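Tableware and linen assistant, part-time
May 9, 2026
By Amber De Graaf

Heiskanen is looking for a part-time assistant to look after table linen and small ceramics at our Cendville workrooms. The job is mostly checking, folding, wrapping and putting away, with some table laying before customers come in to choose their settings. It would suit someone who likes steady, careful work and doesn't mind being on their feet. 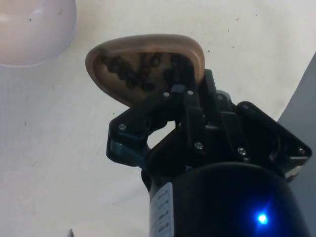
Tableware and Linen Team, Heiskanen, Cendville

We hire out white tablecloths, bowls, plates and serving dishes for weddings, club dinners and family parties. The largest set we keep is for 246 guests, though most orders are for fewer than 100. Everything comes back to the workrooms after an event and has to be looked over before it goes on the shelf again.

Cloths are opened out on a table for checking. Specks, smudges and creases are what you will be looking for, and you will need to decide whether a cloth can be brushed and pressed or has to go back to the wash. Small marks are easy to miss on white, so we ask people to take their time and work from one end to the other. You will be shown how to grade the cloths in your first week. The grades are A, B and W, and W means wash. 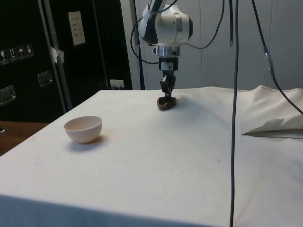
Bowls are done one at a time. Run a finger round the rim, turn the bowl over, check the foot, then set it down upright and pick up the next. Anything chipped goes in the crate by the door with a note of the order number. We never stack the small bowls without paper between them, and we don't lift two in one hand, even at busy times.

You will also help to lay sample tables. A customer might ask to see pale pink bowls on a white cloth, or want to compare two sizes of dish before settling on one. Venla Heinonen runs these visits and will tell you what to put out. Afterwards you clear the table and return each piece to its own shelf.

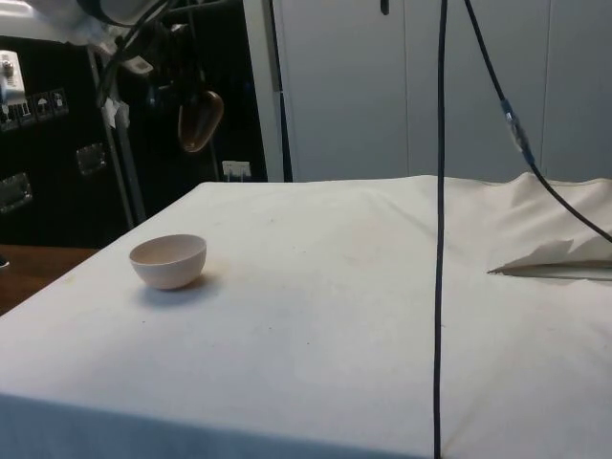 Hours are 8.30 to 1.30, four mornings a week, with a longer shift now and then in the summer. Pay is £390 a week before tax, and holiday is on top of that. The post runs to the end of September in the first place and may be extended.

What we need from you:
– good eyesight for close work, with glasses if you wear them
– able to carry a full crate between rooms (we have a trolley for the longer trips)
– clear handwriting for labels and order notes
– able to start within seven weeks

Experience with linen or catering is useful but we will train the right person. Our stock list is kept on Kevix, and you will be given time to learn it.

To apply, write to Venla Heinonen at the Cendville workrooms with a short letter and the name of one person who can give a reference. Tell us which mornings you can do. We will ask people we interview to fold a large cloth and wrap a few bowls – it takes 20 minutes, and we pay your bus fare.

Filed under: Vacancies, Workrooms

Recent notices
Delivery driver, weekends, Cendville
Pressing room: summer cover wanted
Vullix glassware now in the hire list
Changes to collection times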